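Bench Watchmaker, Mechanical Service (full time)
Plultasdale workshop

Wainwright is looking for a second pair of trained hands at the bench, and we can't wait to meet you! We service and restore mechanical wristwatches, mostly Swiss and German pieces from the 1950s onward, with a growing pile of Japanese automatics that we have all become very fond of. Last year 3,576 watches came through the door, and a good share of them had not been opened in decades.

What you'd be doing

Most of your week would be full services on three-hand and date movements: strip, clean, inspect, oil, regulate, case up, pressure test. Once you know our ways you would move on to chronographs, and if you enjoy them (some people really do) you can have as many as you like. There is also a steady flow of small jobs such as crowns, crystals, gaskets and bracelet sizing, which we share out evenly.

We don't set a daily quota. A stubborn keyless works takes the time it takes, and we quote our customers with that in mind. You would sign off your own work and put your initials in the service record, so when a watch comes back five years later, it comes back to you.
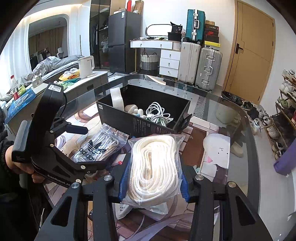
The workshop is on the second floor with north light all day and an extractor at every cleaning station. Each watchmaker has their own bench, timing machine and microscope, and we share two lathes and a good old jeweling press. Parts are ordered through Cumuven, our stock system, which takes an afternoon to learn and has a few odd habits that we'll show you.

What we'd like from you

You have finished a recognized watchmaking course or an apprenticeship, and have worked at least 2 years at a bench since then. You can poise a balance and adjust a hairspring without help. You keep tidy notes that another person can follow. Case polishing is welcome but not needed - we send the heavy refinishing out, and we would much sooner leave an honest scratch on a lug than round off its edges.

If you trained a while ago and have been away from the trade, please do write. Two of our best people came back after long breaks, and we are happy to allow some time for your fingers to remember.

What we offer

- Paid training, with 80 hours set aside in your first year
- Four weeks of vacation, plus the last week of December when we close
- A yearly tool allowance of $459, and the tools are yours to keep
- Start any time between 7 and 9:30 a.m.
- A hand in the Ponano project, our slow and very enjoyable effort to bring a run of old pocket watches back to life with parts made in house

How to apply

Send a short letter and your work history to Anežka Trnka, workshop manager, at the Plultasdale address. Tell us about one repair you were proud of, and one that went badly and what you did next. Photos of your work are nice to have, but a plain written account is fine too.

We'll invite a few people in for a paid trial day at the bench. You would service one manual-wind movement of ours, have lunch with the team, and ask us anything you want. Bring your own tweezers and screwdrivers if you prefer them. We hope to have someone start in April, though we can hold the place a little longer for the right person.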